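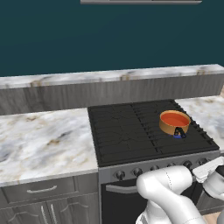 濃い青緑の壁と、白い大理石のカウンター

旅行写真用アルバム「Sollex」

Medwoodの「Sollex」は、旅行先で撮影した写真を印刷し、台紙に貼って長期間保管するためのアルバムです。プリント写真のほか、乗車券、美術館の半券、絵はがきなど、厚みの異なる紙類を同じ冊子に収めることができます。個人のお客様のほか、旅行会社、学校、記念行事の主催者様からのご注文も承っております。

製品の構成

Sollexは、表紙、台紙、間紙および外箱で構成されています。標準品の台紙は70ページで、巻頭に旅程を記入するための見開きを設けています。台紙は無酸性紙を使用し、写真の貼付面には光沢加工を施していません。各台紙の間には半透明の間紙を綴じ込んであり、冊子を閉じた際に写真同士が直接触れることを防ぎます。

綴じ方は糸かがりとし、背には厚みの増加を見込んだ余裕を持たせています。写真を全ページに貼付した場合でも、表紙が大きく開いた状態にならないよう、台紙の綴じ側に細い足紙を加えました。半券や地図などを多く貼付される場合は、後述の「厚物用」をお選びください。

表紙の布地には、当社が独自に織りを指定した「Obeidat」を採用しています。目の詰んだ平織りの綿布で、裏面に紙を貼り合わせてあります。色は全11色です。製造時期により色調にわずかな差が生じることがありますので、複数冊を同色でおそろえになる場合は、同時にご注文いただくことをお勧めいたします。

種類

Sollexには次の4種類があります。

標準
L判および2L判のプリントに適した横長の冊子です。見開きの左右を通して風景写真を配置することもできます。台紙の色は生成り、または黒からお選びいただけます。

縦型
街路や高層建築など、縦位置の写真が多い旅行に適しています。書棚に収めた際の奥行きが標準より小さく、背に題名を入れた場合に読みやすい形状です。

厚物用
足紙を標準より厚くし、台紙の枚数を減らした仕様です。絵はがき、切符、小冊子の表紙などの貼付を前提としています。外箱の幅も異なりますので、標準の外箱はご使用になれません。

小型
旅行中に携行し、現地で書き込みを行うための冊子です。表紙にゴムの留め具が付きます。間紙は省略しており、外箱は付属いたしません。帰宅後に標準へ貼り替えるお客様のため、台紙には切り取り用のミシン目を入れています。

写真の印刷について

写真データの印刷を併せてご依頼いただく場合は、注文画面から画像をお送りください。受付可能な形式はJPEGおよびTIFFです。携帯電話で撮影された画像も印刷できますが、メッセージアプリを経由した画像は圧縮により画質が低下していることがあります。できる限り撮影した端末に保存されている元の画像をご使用ください。

夜景、夕景など暗部の多い写真については、画面で見た印象より暗く仕上がることがあります。ご希望の場合は、印刷担当が明るさの補正を行います。補正の範囲は全体の明るさと色温度に限り、人物の肌や背景の修整は行っておりません。補正を希望されない写真がある場合は、注文時に該当する画像の番号をお知らせください。
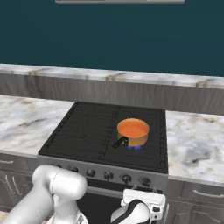 印刷用紙は、絹目と無光沢の2種から選択していただきます。絹目は指紋が目立ちにくく、閲覧の機会が多い冊子に向いています。無光沢は照明の反射が少なく、白黒写真や、霧、雪などの淡い階調を含む写真に適しています。一冊の中で両者を混在させることも可能です。

文字入れ

表紙および背に、箔押しによる文字入れを承ります。箔の色は金、銀、白、黒です。使用できる文字は、和文の明朝体とゴシック体、欧文のローマン体です。都市名や滞在した月、同行された方のお名前などを入れる例が多く見られます。贈答用として「お誕生日記念」などの文言を入れることもできます。

文字の配置は、下部中央または右下を標準とします。それ以外の位置をご希望の場合は、校正画像をお送りし、ご承認をいただいてから加工に入ります。箔押し加工後の文字の変更はできません。人名、地名のつづりは、お客様にてご確認をお願いいたします。

貼付方法

写真の貼付には、付属の三角コーナーをご使用ください。三角コーナーは裏面を水で湿らせて接着するもので、写真そのものには糊が付きません。後日、写真を取り外して複写することや、配置を改めることができます。両面テープを使用される場合は、写真保存用として販売されているものをお選びください。事務用の液体糊は、台紙に波打ちが生じるおそれがあります。

感熱紙の半券や領収書は、時間の経過とともに印字が薄くなります。保存を希望される場合は、複写したものを貼付し、原本は別に保管してください。押し花や木の葉など、水分を含むものの貼付はお控えください。

保管および取扱い

直射日光の当たる場所、湿度の高い場所を避け、外箱に入れて立てた状態で保管してください。長期間にわたり平積みにすると、重みにより下側の冊子の台紙が貼り付くことがあります。表紙の汚れは、乾いた柔らかい布で軽く払ってください。水拭きを行うと、布地に輪染みが残る場合があります。

製造および修理

Sollexの製本は、当社のJelotbridge工房において行っています。断裁と折りは機械により、綴じと表紙貼りは手作業により行います。ご注文ごとの製作となるため、3月および年末は通常より納期が延びる場合があります。ご使用日がお決まりの場合は、注文画面の備考欄にご記入ください。

綴じ糸の切れ、表紙の角の傷み、背の外れについては、同工房にて修理を承ります。写真を貼付した状態のままお送りいただけますが、輸送中の破損を防ぐため、外箱に入れたうえで緩衝材をご使用ください。修理の可否および費用は、現物を確認した後にご連絡いたします。台紙の追加は、綴じをいったん解く作業を伴いますので、修理と同じ窓口で受け付けております。

見本の貸出し

布地と台紙の見本帳を貸し出しています。見本帳にはObeidatの全色と、生成りおよび黒の台紙、印刷用紙の小片が含まれます。ご返送の際の送料はお客様のご負担となります。法人および学校のお客様には、完成品の見本もお貸し出しいたします。

返品および交換

文字入れ、写真印刷のいずれも伴わない製品は、未使用の場合に限り返品をお受けいたします。文字入れまたは印刷を行った製品は、製造上の不備がある場合を除き、返品および交換の対象外です。製品の到着後は、台紙の枚数、表紙の色および付属品を速やかにご確認ください。

お問い合わせ

製品に関するお問い合わせは、Medwood アルバム製品窓口にて承ります。毎週木曜日は工房の設備点検のため、製作状況に関するご質問への回答が翌営業日となります。修理のご相談には、傷みの状態が分かる写真を添えていただきますようお願いいたします。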